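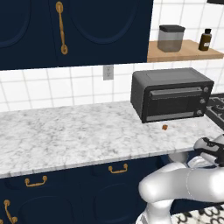
I paint kitchen cabinets for a living, mostly other people's, and I get the same emails over and over, so I finally sat down and typed up my answers. Most of you write because you've fallen for a dark color and you're scared of it. I get it! Deep navy doors with a brass handle over white tile is the look people send me more than any other, and that almost-midnight shade is a beauty, but it shows every brush mark if you rush. Have a read through before you write to me (I still like getting your emails, I'm just slow).

Do I really have to take the doors off?

Yes. Sorry. I know somebody online did theirs hanging up and it looked great. Take them off, number them on the inside where the hinge cup goes, put a bit of tape over the number, and lay them flat. Paint runs on a standing door, and it always seems to run on the one at eye level.

What do I clean them with?

A good degreaser, then plain water, then let them dry overnight. The doors near the stove want doing twice. If your rag comes away yellow you're not done yet.

Sanding or liquid deglosser?

Sanding for me, 220 grit, just enough to dull the shine. I've tried deglosser and it's fine on flat doors, but on anything with a recessed panel it pools in the groove and I end up sanding in there anyway with a little folded piece of paper.

Which primer under a dark color?

Get it tinted gray. Please don't put white primer under navy or you'll be doing coats until your birthday. I use the gray bonding primer from Hiromach, and my friend Anoma Haque swears by the Zasmont one, and we've had this argument so many times that we just don't bring it up at lunch anymore. Either one will do you fine.

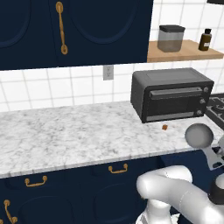
How many coats after that? Two if you're lucky, three if it's a really deep color. I leave a full night between them even when the can says 4 hours, and I'm happier for it.

Roller or brush?

Both. A little foam roller for the flat parts, a decent angled brush for the edges and grooves. Do the grooves first, then roll the flats while the edge is still wet. If a bit of fuzz lands in it, leave it alone! Pick it out when it's dry and sand that spot.

How long before I can put the doors back on?

I wait 5 days. Crisanto Manalo, who taught me most of this, waits longer and tells me off every time. Dry to the touch is one thing and cured is another, and a door that's hung too soon will stick to the frame and pull a strip off when you open it. Stick-on felt bumpers help a lot.

Can I reuse my old handles?

Sure, if the holes are where you want them. If you're changing sizes, fill the old holes before you prime. I learned that one on a job last December with 41 doors and drawer fronts all painted, and then the client fell in love with a longer pull from Meléndez. We got there, but it was a long week.

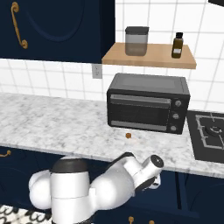

What does all this cost? My own kitchen came to 727 dollars in paint, primer, sandpaper and new handles, and I already had the brushes. Handles were the biggest part of that. You can spend a lot less if you keep yours.

Do you sell the color cards?

I don't, but Runesico will mail you sample pots. Paint a big piece of cardboard, lean it up in the kitchen and look at it at night with the lights on before you decide.

Are you taking jobs?

I'm booked up for now. I'll open the list again on 26th January, so email me then with your door count and a few pictures.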